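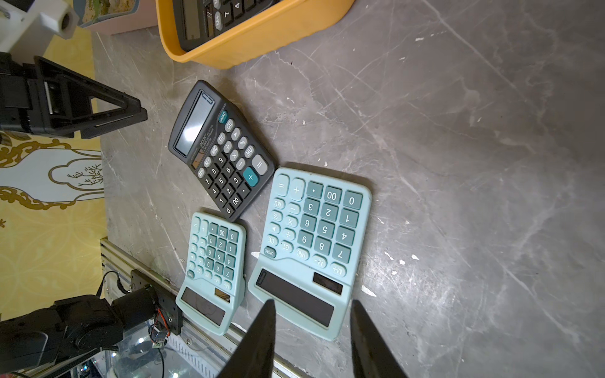 Three calculators on a marbled tabletop.

Money > Household > FAQ

September, by Mio Furukawa

I get a lot of emails about how I do our household budget, so I've put my answers in one place. I'm no accountant – just someone who likes knowing where it all goes!

Do I need special software?

No. I tried Kubo for a while and it was fine, but I kept forgetting to open it. Pen, paper and a calculator suit me much better (and I remember what I write down).
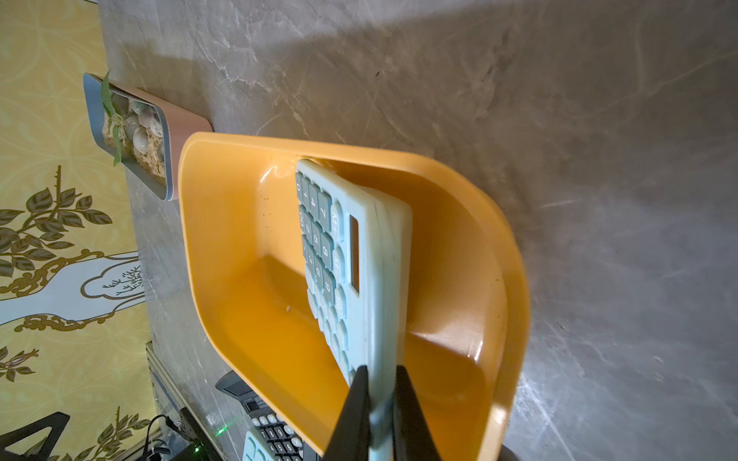 Saving up

How big is your emergency pot?

We aim for 2000 and top it back up whenever we dip in. The boiler took most of it last winter, which hurt.

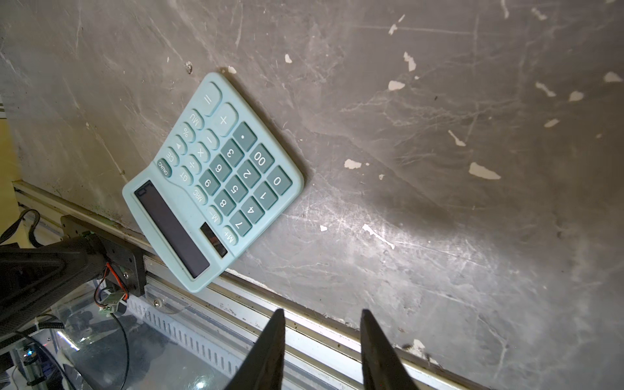
How often should I check my spending?

Once a week is plenty. I do mine with a cup of tea, after the food shop.

What if my totals don't match the bank?

Go looking for the silly stuff first. I once wrote down 3959 for the whole year's rent and bills, added it twice and
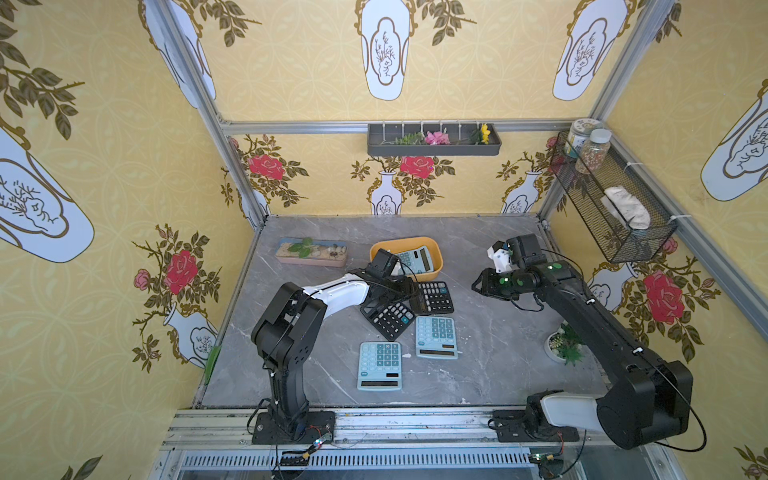
spent an evening sure we'd been robbed. Swapped digits are the other usual culprit. If you're still stuck, start again from the last month that did match – my friend Sadao swears by it and I've come round to his way.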